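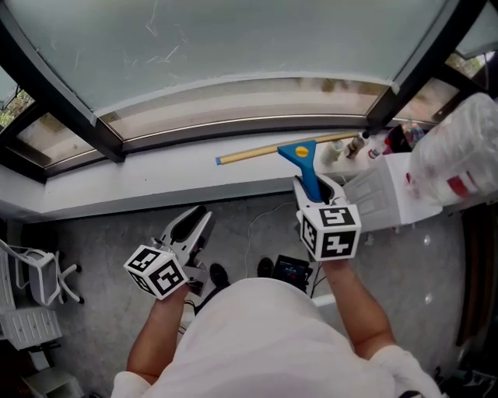
Mairéad Rafferty wrote in to say that her bathroom window has looked cloudy for years, and that every time she goes at it with paper towels she ends up with more streaks than she had at the start. Could a squeegee help on frosted glass, or is it only for the clear kind?

It can help a great deal, Mairéad, and I'm so glad you asked, as I have been meaning to write up my frosted window routine since August. I'll take you through it the way I do it at home, tea breaks included.

## Before you get any water out

Find out which side of the glass is the rough one. On many frosted windows only one face has the texture, and you can tell with a fingertip. The smooth face suits a squeegee best. The rough face likes a soft brush and a cloth, and we'll get to that.

Clear the sill as far as you can reach (mine collects little bottles like you wouldn't believe) and lay an old towel along it. Then dust the glass and the frame with a dry brush – grit dragged under a blade can scratch.
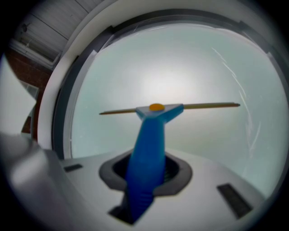 **How much soap do I need?** One small squirt of plain dish soap in a bucket of lukewarm water. More soap leaves more film, and film is what shows up when the sun comes through.

## Washing and pulling

1. Wet the whole pane with a sponge or a well-wrung cloth and give the cloudy patches an extra minute to soak.
2. Scrub gently in small circles, working into the corners.
3. Dampen the blade, so it glides and doesn't chatter.
4. Set it flat against the glass at the top and pull in one steady stroke, keeping the same pressure all the way along.
5. Wipe the blade with a dry cloth and start the next stroke so it overlaps the last by an inch or so.

I use a 14-inch blade on my big windows, though a shorter one is easier on the wrist, and there's no shame in that at all.

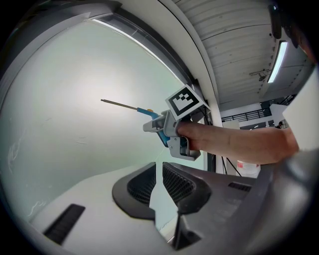 *Blue-handled tool, ready for the next pass.*

If you get a thin line of water where two strokes meet, leave it until the end. I used to chase every one of them and only made myself cross! A dry microfiber cloth folded over one finger will pick them up once the rest of the pane is done, and the same cloth can go along the bottom edge, where the dirty water likes to 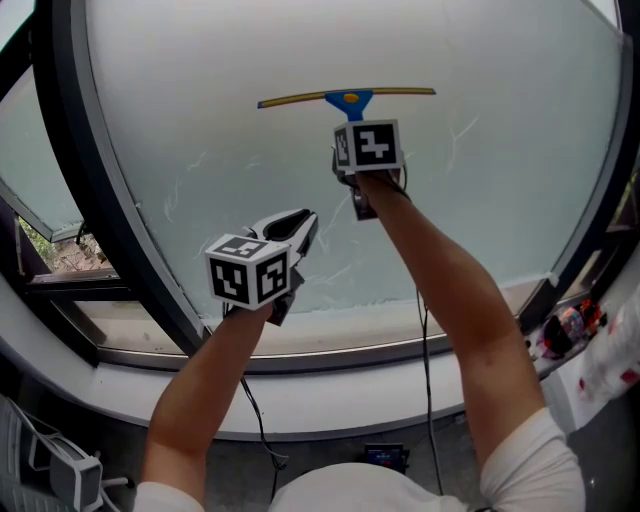
settle against the frame. Take your time there, and turn the cloth to a fresh side whenever it feels damp.

For the rough face, skip the blade. Brush on the same soapy water, rinse with a clean wet cloth, and pat it dry – rubbing just leaves lint in the texture. White marks that stay put after all this may be hard water, and a half-and-half mix of white vinegar and water, dabbed on and rinsed off, is worth a try. Keep it away from stone sills.

When you've finished, rinse the squeegee and hang it up so nothing presses on the rubber. Look at the glass again the next morning, when the light is different, and touch up whatever you missed.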